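Setting Up Timed Entry in Skorkier

Section 4: Entry Slots, Group Bookings and the Front Desk Screen

This section covers timed entry for venues that limit how many visitors come in at once. You need a Skorkier account with Manager rights and at least one venue already created. If your venue does not appear on the Home tab, go back to Section 2.

Before you start

Have your opening hours and your closed days ready. Decide how many visitors you want to admit in each slot. The sample screens use the Clonilgate visitor garden, which admits 20 visitors per slot. Your own number can be higher or lower, and you can change it later.

Creating your entry slots

1. Log in and open the Venue tab.
2. Select your venue from the list on the left.
3. Click Entry, then Slots, then New Pattern.
4. Type a name for the pattern. Visitors do not see this name. "Summer weekdays" is fine.
5. Choose the days of the week the pattern applies to.
6. Enter the first entry time and the last entry time. Last entry is the last time a visitor may arrive. It is not your closing time.
7. Choose the slot length from the menu.
8. Enter the number of visitors in the Places box.
9. Click Save Pattern.

The calendar now shows the pattern in gray. Gray slots are drafts and cannot be booked. To open them for booking, select the dates you want and click Publish. Published slots turn green.

Note: You can have up to 26 patterns for each venue. Patterns you have archived do not count toward the limit.

Caution: Changing the slot length on a published pattern removes every empty slot and builds new ones. Slots that already hold bookings keep their old times, so you may end up with overlaps. Check the calendar before you click Publish again.

Closed days and short days

1. Open the calendar and click the date.
2. Select Closed, or select Short Day and enter the new last entry time.
3. Type a message for visitors if you want one to appear on the booking page.
4. Click Apply.

If the date already has bookings, Skorkier lists them before it lets you go on. You can move each booking to another date or cancel it. Visitors get an email either way. For holiday closings in December, use Closed Range on the calendar menu and enter the first and last dates.

Group bookings

Groups take places from the same slots as everyone else unless you set some aside.

1. Click Entry, then Groups.
2. Turn on Hold Places for Groups.
3. Enter the number of places to hold in each slot.
4. Choose when unused places go back on general sale. The default is 2 days before the visit.
5. Click Save.

A group leader books with one name and one email address, and gets one pass for the whole group. The leader can lower the group size from the link in the email. To raise it, the leader has to contact you.

Note: Held places do not show on the public booking page. If staff report that a slot looks full online but has room at the desk, held places are the usual reason.

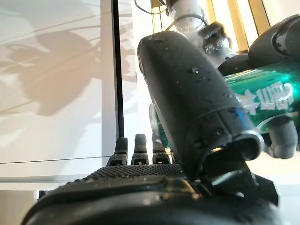 Setting up the front desk screen

The front desk screen runs in a web browser on a tablet or laptop. Staff use it to scan passes and to sell places to walk-up visitors.

1. On the device, open the browser and go to the Desk address shown under Entry, then Devices.
2. Enter the pairing code from the same page.
3. Allow camera access when the browser asks.
4. Type a name for the device, such as "North gate."
5. Scan a test pass. You can print one from the Devices page.

A green bar means the pass is good for the current slot. A yellow bar means the pass is good today but for a different slot. Staff can tap Admit Anyway or Send Back. A red bar means the pass has been used, canceled, or issued for another date.

Caution: Do not pair a device in a private browsing window. The pairing is lost when the window closes.

If the connection drops, the screen keeps scanning against the last list it downloaded and shows "Offline" in the top corner. Scans are sent when the connection comes back. Walk-up sales are turned off while the device is offline. With 2 devices at the same entrance, a pass scanned on one while offline will still show as unused on the other.

To remove a device, go to Entry, then Devices, and click Unpair next to its name. Continue to Section 5 for ticket prices and refunds.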